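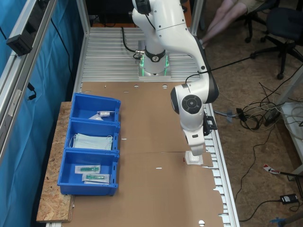
Slide 1: Can it do the picking yet?

Hello Ilville! So good to see a full room. Quick show of hands: who has spent an afternoon sorting supplies into bins? Keep it up if you enjoyed it.

I get asked all the time whether machines can do chores yet, at home or in the shop. My answer tonight is "some of them, slowly, and it's thrilling to watch."

(Pause. Leave the arm up while people look.)

Point to the small white package under the gripper. Small, square, lying on cardboard. You or I would slide a fingernail under it and be done. For two stiff fingers that's a hard pick! Then point to the bins: masks in one, wrapped syringes in another. Ear loops hanging over a rim are the sort of thing that keeps me up at night (in a good way).

Slide 2: Why soft stuff is hard

Boxes and blocks keep their shape. Wrappers crinkle, loops snag, and a folded thing looks different every time you put it down. Laundry has the same trouble, and so does packing a lunch.

Tell the Mirkari story here: 476 tries at one pouch before we changed the approach angle. Keep it under 3 minutes! 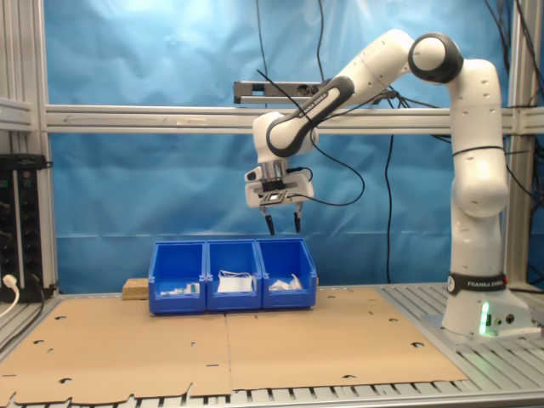
The arm over its three blue bins, fingers slightly apart.

Slide 3: Where I'd put it to work

Shop floor first. The Hegyi packing bench has the same bins in the same spots all shift, and that helps enormously. A kitchen drawer is years harder. My guess is 5, and I'd love to be wrong.

Mention Nultamard: their kit line needs 2,000 picks a shift. We're not there. Ask me again in April.

Questions. Repeat each one into the mike for the back rows.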